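Teaching by demonstration (robotics)

Teaching by demonstration, also called learning from demonstration or programming by showing, is a family of methods in which a person gets a robot to do a task by doing it with the robot. The person may take hold of the arm and move it, or steer it from a distance with a controller. The robot records its own motion along the way, and a computer program later uses those records to work out how to act by itself. It is one of the liveliest corners of robotics, and one of the friendliest to newcomers: a person who has never written a line of code can teach an arm something useful in an afternoon!

Overview

A traditional factory robot follows a list of fixed positions. That works beautifully when every part arrives in the same spot, and badly when parts arrive in a heap. Picking mixed goods from a bin is the classic hard case. The items differ in shape, they lean on one another and slide when touched, and shiny packaging can confuse a depth camera. Writing rules for all of that is slow going, while a person can show what to do in a few seconds.

Each showing is called a demonstration or an episode. An episode usually holds the joint angles of the arm, the state of the gripper, and pictures from one or more cameras, all stamped with the same clock.

Hand guiding

In hand guiding (the older term is kinesthetic teaching) the operator grips the arm near the wrist and pushes it through the motion. The motors cancel the weight of the arm so that it feels light. Hand guiding gives very natural paths, and the operator can feel when the tool touches something. Its weak points are tired shoulders on a large arm and the operator's own hands, which tend to end up in the camera pictures. Some groups get around this by guiding the arm once and then playing the motion back with the cameras running.

Remote control

In remote control, or teleoperation, the operator stands clear of the arm. Common input devices include:

Game controllers and six-axis mice
Hand-held trackers, which the arm follows in space
Leader arms, small copies whose joints are matched to those of the working arm
Gloves, mostly for hands with several fingers

Leader arms have become very popular, and it's easy to see why. The operator bends the small arm and the large one bends with it, with almost nothing to learn. A tracker takes longer to get used to but leaves more freedom in how the operator stands. Delay matters a great deal with every one of these devices. Even a short lag makes people slow down and overshoot -- and the robot will faithfully learn the overshoot too.
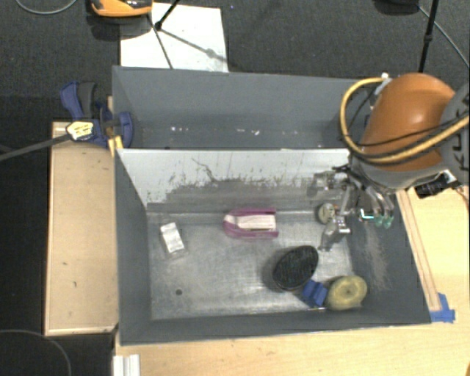
Does the person giving the demonstrations need to be an expert? Steady habits count for more than technical training, and most people give usable demonstrations after a short period of practice.

Grippers and tool choice

The tool on the end of the arm shapes what can be taught. Fingers are good for brushes, rolls and anything with an edge to pinch. Suction cups do well on flat boxes and smooth wrapping, and poorly on bristles or cloth. Tools that combine the two let the operator choose for each item, and that choice becomes part of the lesson. Operators often disagree about which to use on a given object, and a data set with both answers in it can still train a good policy.

Amount of data

The number of episodes needed varies widely. A single fixed motion may need only 30. Bin picking with mixed items calls for many more, and around 1000 is a common starting point. The Lorelano collection, one of the smaller open sets for bin work, has 284 episodes recorded by hand guiding and 2000 by leader arm. Its authors left in the failed grasps and labeled them, a decision that later users have been very happy about.

Software

Stultus is a recording program that handles the shared clock and lets the operator throw away an episode with a foot pedal. Zarnar does a similar job for two-arm stations and adds a replay view. Both save to the Sfeir format, which keeps video and joint data in separate files joined by an index. Converting older recordings to Sfeir is possible but fiddly, mainly where the gripper state was saved as open or closed with nothing in between.

See also

Bin picking
Imitation learning
Leader arm
Suction gripper
Teach pendant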